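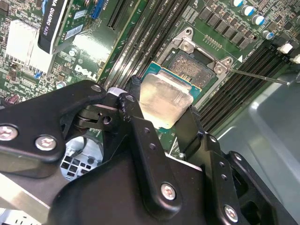 Abilio Villalobos thinks we are blaming the wrong string. He wrote under the last entry that the east string was fine when he left it, that the low reading follows the combiner box and has nothing to do with the panels, and would somebody please swap the inputs over before ordering anything.

26/11/2020
3 min read

Swapped the inputs over, as asked. East string now on input B, west on input A. Isolated both at the roof switch first and waited for the inverter display to go dark. Labels on the cables are still the old ones so I have put tape over them and written the new positions in marker. Please don't peel it off until this is settled.

Before the swap, input A was reading low against B for most of the morning. After the swap, B was low against A. So the fault moved with the string and the inverter inputs are all right. That clears the Cosell unit, or at least its front end. It doesn't clear the combiner, as the swap was made on the inverter side of it. Abilio may still be right.

Panels are all the 250 W type from the Trekow pallet, same batch on both strings as far as I can read the stickers. Two of the stickers on the east side have faded badly and I could not get the serials. Must go up with a torch and a soft pencil some time.

Best output for the whole array today was 1630 W, a little before noon, with thin high cloud. It held for a few minutes and dropped when the cloud thickened. I would not read much into it this late in the year. The sun is low and the chimney on the next roof puts a shadow on the bottom corner of the east side for part of the morning. I had forgotten about the chimney. Emiliano Arrieta hadn't, and it is in his notes from January, with a sketch.

If it is only the chimney then the low reading should go away after midday. Today it got smaller but did not go. With the light changing all the time I can't say more than that from the inverter display. Needs the clamp meter on both strings at once, and our second meter is still at the Vallejo site with the pump job. Have asked for it back.

Opened the combiner after lunch. Roof switch off, fuses out. Nothing burnt, no smell. One of the negative terminals on the east side took nearly half a turn before it was tight. The others took nothing. Ferrule looked clean but I cut it off and crimped a new one anyway. Fuse holders are stiff. The east one does not grip as well as the west, and I can slide the fuse out of it with one finger. Changed the holder for the spare in the Stetus box. That was the last spare, so more needed.

Put it all back and switched on. East came up closer to west than it has been all week, but the sun was going by then and both were down to very little. Can't call it fixed.

Logger: the clock is still an hour out. It never got changed back in the autumn. I have left it alone so that this week's file stays in one piece, so take an hour off anything you read from it. Will put it right when the file is closed.

Battery side not touched. Charge controller was in float by around 2 in the afternoon, with only the fridge and the lights on it.

To do:
- second clamp meter back from Vallejo
- both strings measured together on a clear day, morning and afternoon
- fuse holders, same type, order a few
- serials on the east side
- copy Emiliano's shading sketch into this book
- ask Abilio which terminals he did himself and which were left from the old wiring - his drawing shows the box before the move

Inputs stay swapped for now.

Contact the workshop | © 2020 Workshop notebook | Back to top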